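5. Fitting the board and teaching the first push

This section assumes the arm is bolted to the table, the controller has been switched on at least once, and you have stopped admiring it. If the arm still lives in its crate, go back to section 4. If you are using the Hesonholm workshop table, the arm is already mounted and Shabani Mabula would like it to stay that way.

5.1 The board

1. Clear the perforated table. Mugs count as clutter.

2. Lay the maple board flat with its long grain running from left to right as you stand at the near edge. Glued strips move a little with the weather, so check for rocking by pressing each corner in turn. A board that rocks in February may lie perfectly flat by summer, but you will want to use it before then.

3. Put in the two front screws, finger tight. Slide the board until it sits square to the table holes, then tighten them.

4. Wipe the board with a dry cloth. Do not wax it. Ida Schwerdtfeger waxed the first one, and it was a lovely thing to look at, but the blocks went across it like curling stones.

Note: Any flat piece of close-grained timber will do. We used maple because Griet Geerts had a worktop left over and no worktop left to make.

5.2 The pusher

5. Switch off the arm at the wall. The button on the Nonix controller pauses the program; it does not remove the power, whatever the label seems to promise.

6. Slide the black pusher up into the collar until it stops, then tighten the clamp screw. Give it a firm twist by hand. If it turns, it isn't tight.

7. Switch on, choose Slow, and jog the tip down over bare wood until a sheet of ordinary paper just drags underneath. Raise it by 4 mm and save this as Floor.

CAUTION: Floor is the lowest height the arm will accept in a program. It is not the lowest height it can reach by hand jogging. The table has a dent which illustrates the difference.

5.3 Laying out the blocks

8. Take the 8 painted blocks from the tin: two each of red, green, yellow and blue. They came from a child's shape sorter and have been replaced with a newer one, so nobody is being robbed.

9. Gather them into a tight group on the left part of the board, leaving the rest clear. Stars go flat, with their points showing on top. Stand the cylinders on end, or they will leave.

10. Jog the pusher to the yellow hexagon until the tip is right beside it, and save this as Start.

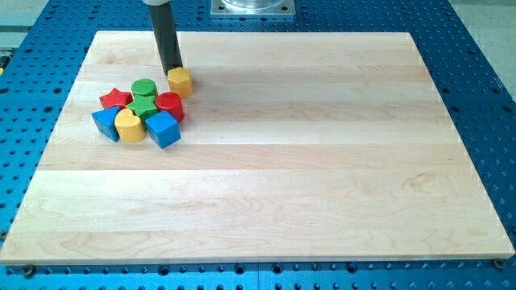

Fig. 5. Pusher tip at the yellow hexagon, with the remaining blocks grouped on the left of the board.

11. Choose a direction with bare wood in front of the hexagon, and teach a second point a short way along it. Save this as End.

12. Run Start to End once on Slow, with one hand near the stop button. The hexagon should slide without tipping. If it tips, the pusher is too high; lower it a little at a time, but never below Floor.

Note: A hexagon pushed on a corner will turn as it travels. Push on a flat side if you care where it ends up. Round blocks have no flat side and should be left until your patience has recovered.

5.4 If it goes wrong

Error 208 on the controller means the arm has met more resistance than it expected. Press stop, look for a block jammed against its neighbours, and free it by hand with the power off. If no block is jammed, check the board screws – a board that has crept will drag everything with it.

If the pusher swings wide of the block, you have probably moved the board since step 10. Teach Start and End again. Shouting the coordinates at it has been tried.

Leave the arm parked and the blocks in their tin when you finish. Settings for repeated pushes are in section 6, which Lamai Kongkaew is still writing.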